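手持夹爪和机械臂,小组第一年的钱到底先花在哪儿?
版块:设备采购与经费
发帖时间:2024年3月

楼主 慢半拍的钟
各位前辈好,潜水很久,第一次在这个版开贴,写得啰嗦,先给大家倒杯茶。
我叫 Yuzhen Zhong,在一个很小的组里管设备(说是管设备,其实采购、报销、拧螺丝、搬箱子都是我)。老师想今年开始做桌面整理一类的操作学习,先用手持夹爪采演示,后面再上机械臂。经费分两笔,第一笔四月就要交明细,交完基本改不动,所以我这几天睡觉都在想表格。
目前的思路是这样的:手持夹爪买两套,左右手各一套,每套带一个相机模块。看中的是 Suvemau 的成品,另外也问了 Urnosine 的散件,自己打印外壳自己装,便宜一截,但是交货时间他们自己也说不准。机械臂我想拖到第二笔再买,老师倒是希望一步到位,说买回来放着心里踏实。
想请教几件事。手持的先买两套够不够?耗材该单列一项还是混在配件里?还有场地,我们组只有一张桌子一面墙,灯和背景要不要也花钱弄?
先谢谢大家,回多长我都看,真的。

2楼 铁皮饼干盒
先抱抱楼主,一个人管设备的苦我太懂了,我当年连垃圾袋都要自己贴票。
我的意见很明确:臂拖到第二笔。我们组就是第一年先买了臂,箱子拆开以后软件没人会弄,底座也没有合适的台子固定,在墙角站了大半年,保修期就这么站过去了。手持的东西坏了、改了、丢了一个件,损失都有限,组里新来的学生也敢上手。
两套我觉得是够开张的,但不够用。双手任务一开,任何一套有毛病就全组停工,所以要买三套,第三套平时拆着当备件。要是预算实在紧,至少多买一个相机模块,再多打印两副手指。

3楼 Trukimthorpe路人
不太同意楼上。三套对小组来说太奢侈了,而且买三套一样的,等厂家出了新版本,你手里就是三套旧的。
我更担心的是楼主把臂推到后面,夹爪和臂的接口谁来对?手持的手指多长、开口多大、相机装在哪儿,将来都要原样搬到臂的末端上去,差一点数据就要重采。我建议不一定现在付款,但是选型必须现在做完,把臂的型号写进第一笔的说明里,法兰图纸先要到手。

4楼 慢半拍的钟(楼主)
谢谢两位!接口这件事我确实没想到,刚才去翻了一下手头的资料,Suvemau 给的图里只有手持版的握把,没有法兰,我明天就写邮件去问。
三套的事我有点心动,又有点心虚,老师看到数量栏写三肯定要问我。饼干盒前辈,第三套当备件这个理由,您当时是怎么写进明细的呀?

5楼 铁皮饼干盒
写的是“备用及改装验证”。审的人问过一句,我说要试不同的手指,人家就放行了。而且我也没骗人,后来真拿它试了短手指。
3楼说的接口我服气,这个确实要早做。不过型号先写死在说明里我不赞成,我们学校写进去就等于承诺,第二年想换要重新走一遍论证,盖章盖到手软。写“兼容现有夹爪末端的六轴机械臂”就行了,给自己留点余地。

6楼 蓝莓不加糖
说一下散件,我去年正好装过。Urnosine 的件质量没问题,螺丝给得也大方,麻烦都在装配上。相机角度差一点,两只爪子看到的东西就不是一个样子,左右手的数据放在一起别扭得很,我返工了好几次。楼主一个人的话,我劝你买成品,省下来的晚上可以睡觉。
如果一定要自己装,预算里记得加一个装配夹具,还有标定板。标定板别自己拿打印纸糊在纸壳上,天一潮就拱起来,我就是这么干的,别学我。

7楼 Trukimthorpe路人
夹具这条赞成。标定板我自己是打印的,贴玻璃上,用到现在好好的,没必要买。省钱要省在这种地方嘛。

8楼 蓝莓不加糖
贴玻璃当然可以啦,我说的是纸壳……你那块玻璃也是钱呀,哈哈。

9楼 老窗户
来晚了,泡了杯枸杞慢慢看完的,楼主写得很认真,我也认真回一回。
我在一个做数据采集的小团队,平时的账是我在记,所以讲讲账上的事。单子拿去年一笔小采购当参考:备用手指和胶垫一共721元,标记贴纸和硬底板346元,转接线、扎带、理线槽这些零碎加起来700元整。单看哪一笔都不起眼,可是当时预算里一个都没有,全是我先垫的,后来分了好几次才报完。所以楼主问耗材单不单列,我举双手说单列,名字起得宽一点,“末端执行器易损件及标识耗材”,什么都能往里放。
贴纸还要多买一份。脏了、起角了就得换,换下来的别留着,混进好的里头很头疼。
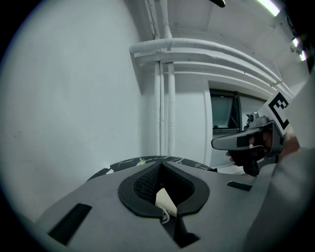 易损件这一栏,我建议楼主按“会碰到东西的”和“要被相机看到的”分成两行来填,以后补货对着单子一查就有。我们组有个好习惯,填表之前先拿着夹爪从头摸一遍,摸到什么记什么。右边举着的那只,手指下面那条黑垫算第一行,它跟物体直接打交道,该备几副先跟厂家问清楚;上面竖着的白底黑块标记归第二行,相机模块也归第二行,备件价要在询价时一起问,单独补买往往要重新走流程。近处这只中间开口的一圈黑胶边也别漏,里面是网面,我刚开始记账的时候只写了个“外壳”,后来想补一圈胶边,翻遍单子也找不到对应的名目,只好又去求人改。至于桌子,黑底白纹的台面我们照用,没有另外花钱;背后那面墙也就是普通白墙加几根白管子,楼主说只有一张桌子一面墙,我觉得可以先用着,等采了一批看过再决定要不要添灯。

10楼 慢半拍的钟(楼主)
老窗户前辈,您这一段我抄到本子上了,“会碰到东西的”和“要被相机看到的”,这么一分我脑子一下就清楚了!
场地那笔我本来写了挡光布和一块纯色背景板,想先划掉,把钱挪给胶垫和贴纸。不过还有一点犹豫,墙上有管子、头顶有灯管,训练的时候会不会学到奇怪的东西呀?

11楼 Trukimthorpe路人
背景板可以划掉,灯不行,这里我要跟老窗户唱个反调。管子在那儿不动,问题不大,多换几个房间采就好了。灯是另一回事,亮的灯管进了画面,曝光跟着变,桌上暗一点的东西就看不清楚。我的做法是买带锁曝光的相机,再配两盏便宜的漫射灯,这笔钱不多,别省。

12楼 老窗户
曝光能锁当然好,楼主问 Suvemau 法兰的时候顺便把这一条也问了吧。漫射灯我保留意见,你换房间采,灯也得跟着搬,我们这边搬过两回就没人愿意搬了,最后在柜顶上落灰。先看数据再买,真不迟。

13楼 铁皮饼干盒
灯的事你们俩去年在另一个贴里就吵过,我记得的!
楼主还有一样别忘了,运输箱。手持的东西迟早要拎出去采,我们第一次是拿毛巾裹着塞书包里的,标记的角就是那次撞弯的。Arnardóttir 那家的箱子贵是贵点,海绵可以自己撕形状,我推荐。

14楼 蓝莓不加糖
箱子同意,牌子随意,有海绵的都行。再补一条,存储卡和硬盘一定要写进第一笔,双手一起采,硬盘满得比你想的快多了。

15楼 慢半拍的钟(楼主)
汇报一下进度,给各位前辈鞠躬。
明细现在改到11行:手持夹爪成品三套(理由抄了饼干盒前辈的),备用相机模块,接触类易损件,视觉类耗材,标定板,运输箱,硬盘和存储卡,线材零碎,工控机,支架,最后一行是机械臂选型相关的末端转接件打样,臂本身放第二笔。背景板划掉了。灯先没写,不过支架那一行我把名字起宽了一点,以后真要添也有地方放(跟老窗户前辈学坏了)。
老师看了第一版,问我为什么胶边也要备,我就把9楼那段拿给他看了,他看完说那再多备一圈吧。
Suvemau 那边今天回了邮件,说法兰图纸有,要签个保密的单子才给,相机能不能锁曝光要转技术再问。签单子得找学院盖章,我明天一早去排队。盖完章拿到图再上来跟大家说尺寸,到时候还要麻烦路人前辈帮我看一眼孔位。

16楼 Trukimthorpe路人
行,图签了保密就别贴上来,把孔距跟你们臂的候选型号自己先对一遍,对不上的地方来问思路就好。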